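The Kosance Pair

1. Thursday

Myfanwy Yorath had been told the Sengar grippers needed no looking after. She had been told that about a dishwasher once.

"Blue pads get wiped every 94 grips," Hnat Hnatiuk read from the sheet. "Then a trial on soft fruit."

"Who picked 94?"

"Steltau did."

"And Steltau has met a tomato?"

He checked the pivot screws again and gave her the nod. She squeezed — slowly, the way the sheet wanted.
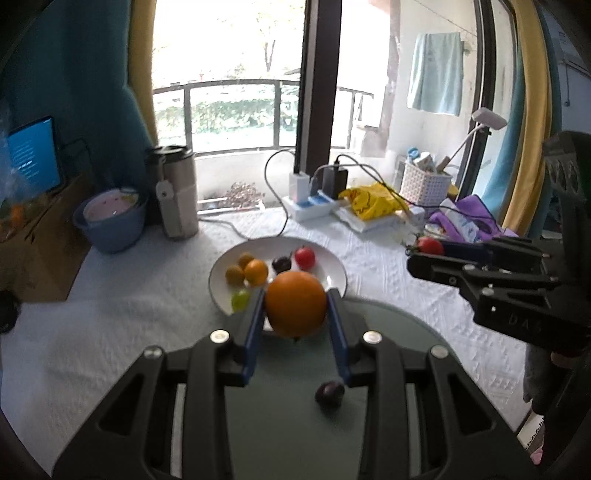
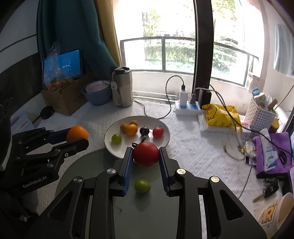 2. The sheet

Line 12 said: inspect the fruit for marks. Myfanwy turned the tomato under the window and found nothing she would swear to.

"So it passes," said Hnat.

"So it hasn't failed. Put that."

There was no box for that. He ticked the nearest one and reached for the wipes.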